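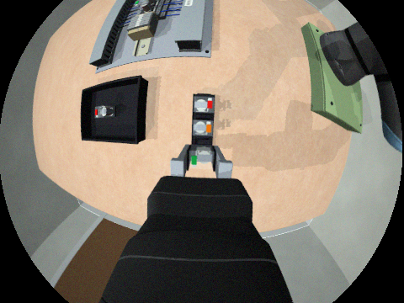

Selvaraj Munshi
Moderator, Closis Storage board

Replication lag on Closis after adding third node

Anyone else seeing this? Went from two nodes to 3 on Thursday. Since then the new one sits 80 seconds behind, sometimes more. Writes fine. Reads off node three are stale, customers see old cart contents. Backlog was 2,176 docs when I looked at lunch. Same hardware, same config, checked twice.

gratside_ops
Sync interval? Default is 5 on the old builds and it's way too slow for carts. Set it to 1 and restart.

Selvaraj Munshi
Already at 1. No change.

nullpointer_pam
Don't drop it to 1, terrible advice. You just hammer the primary. Had that at my last job, whole cluster fell over at month end. Look at your indexes first. New node rebuilds every view from scratch and replication waits behind it.

gratside_ops
It does not wait. Seperate queue. We run Gratside on this with the interval at 1 and never had a problem.

nullpointer_pam
Separate queue, same disk. Check iowait. 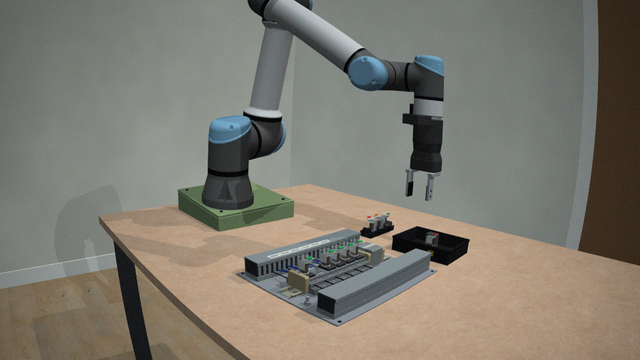
Re: Replication lag on Closis after adding third node

Bello Ajayi
Pam's half right imo. Views do eat disk but 80 sec steady sounds more like a filter function. Are you running filtered replication? Each doc goes thru the filter one at a time, slow as anything. We moved off Stenix over that exact thing.

Selvaraj Munshi
Yes, filtered, by region. Forgot to say, sorry. iowait is low btw.

nullpointer_pam
ok then not disk. Still wouldn't touch the interval.

Bello Ajayi
Swap the filter for a selector. Ten minute job. Do it on the new node only, leave teh others alone til you see the backlog move.
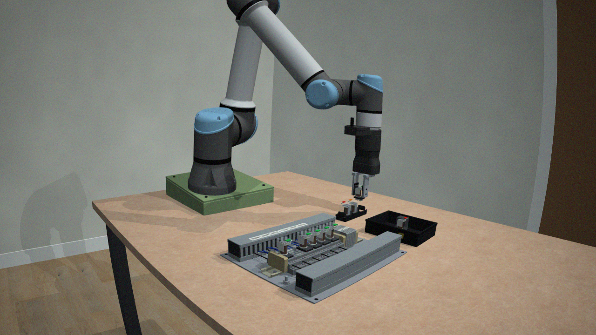

Simulated arm over the bench, gripper down

gratside_ops
Or go to Neves and skip filters completly. Just saying.

Bello Ajayi
For three nodes? Come on.

Selvaraj Munshi
Not migrating a shop in November lol. Trying the selector tonight after 11, will post the backlog numbers.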